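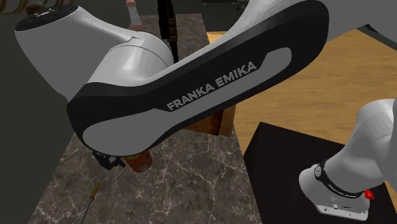

Braço Franka Emika sobre bancada de mármore escuro.

Cuidar do kart em casa: dicas de garagem para a semana entre duas corridas

Quem corre de kart ao fim de semana conhece bem a segunda-feira: o fato ainda no saco, o capacete com mosquitos colados à viseira e o kart encostado à parede da garagem, cheio de pó de borracha. Dá vontade de deixar tudo para a véspera da próxima prova, e eu própria o fiz durante muito tempo (com uma corrente presa na volta de aquecimento em Erismont como recompensa). Desde então reservo o serão de quarta-feira para tratar das coisas com calma, rádio ligado e um chá ao lado, e até já gosto mais desse serão do que de certas corridas!

Lavar sem mangueira
A mangueira é tentadora, eu sei, mas a água vai parar aos rolamentos e às fichas elétricas e depois passa-se o mês a ouvir barulhinhos. Prefiro um balde com água morna, uma gota de detergente da loiça e um pincel velho de pintura, daqueles que já não servem para mais nada. O pincel chega muito bem aos cantos do chassis, à volta dos suportes do banco e por baixo da bandeja. Seque logo com um pano de algodão, lençóis velhos cortados são uma maravilha, e aproveite para passar os dedos pelas soldaduras. Uma fissura pequena sente-se muitas vezes antes de se ver.

A corrente
Retire a gordura antiga com um pano seco antes de pôr nova, porque lubrificante em cima de areia é uma lixa. Ponha o produto pelo lado de dentro, rodando o eixo devagar à mão, com o motor desligado e a vela desligada também. Espere 10 minutos e limpe o excesso. Eu uso o spray da Vivent, mas qualquer lubrificante próprio para correntes de kart serve, desde que não o troque pelo óleo da máquina de costura, como fez alguém cá de casa.

Pneus
Guarde-os deitados, num sítio fresco e longe da janela, embrulhados em película aderente de cozinha. Sim, a mesma dos restos do jantar! Escreva em cada um, com giz ou marcador de cera, a posição e as sessões que já fez. Antes disso raspe a borracha acumulada com uma espátula de plástico; as metálicas cortam o piso sem se dar por isso. Se o kart vai ficar parado, levante-o em dois cavaletes para os pneus não ganharem um lado achatado.

O fato e as luvas
Vire o fato do avesso, feche os fechos e o velcro e veja a etiqueta, que manda mais do que eu. O meu, um Niven já com muitos quilómetros, vai num programa delicado a frio, sem amaciador e sem máquina de secar. O amaciador deixa uma película no tecido e não lhe faz bem nenhum. Se houver manchas de massa consistente, esfregue-as com sabão azul e deixe atuar meia hora antes da lavagem. As luvas lavo-as calçadas, no lavatório, como quem lava as mãos, e depois ficam a secar penduradas pelos dedos com molas da roupa.

O capacete
Para a viseira, ponha por cima um pano bem molhado em água morna e vá fazer outra coisa. Ao fim de um bocado os insetos saem sozinhos, sem esfregar. Nada de limpa-vidros com amoníaco nem de papel de cozinha, que risca. O forro, se for de tirar, lava-se à mão com champô de bebé e seca à sombra. Duas folhas de jornal amassadas lá dentro durante a noite tiram a humidade, e um saquinho de bicarbonato trata do resto do cheiro.

Parafusos e outras miudezas
Guardo os parafusos em frascos de compota, um para cada zona do kart, com as tampas aparafusadas por baixo da prateleira. É só desenroscar o frasco. Para quem gosta de caixas com divisórias, as da Zullico encaixam umas nas outras e cabem no carro sem andarem aos trambolhões. Porcas autoblocantes usadas, essas vão mesmo para o lixo, que o nylon já não prende como devia.

Gasolina
Compre só o que vai gastar. Uma lata metida no canto da garagem desde setembro já não é a mesma coisa, e o motor dá por ela. Guarde o bidão fechado, etiquetado, longe da caldeira e fora do alcance dos miúdos, e se tiver mistura de dois tempos escreva no bidão a proporção. A mistura velha leva-se ao ponto de recolha, nunca ao ralo.

O caderno
Tenha um caderno pendurado num prego, com um lápis atado por um cordel. Aponto a pressão dos pneus, a relação de transmissão, o tempo que fazia e o que ficou por arranjar. As páginas ficam cheias de dedadas pretas, paciência. Na última tenho a lista do saco: fita americana, abraçadeiras de plástico, uma vela suplente, panos, manómetro, água para beber e um par de meias secas, que no inverno faz mais falta do que a vela.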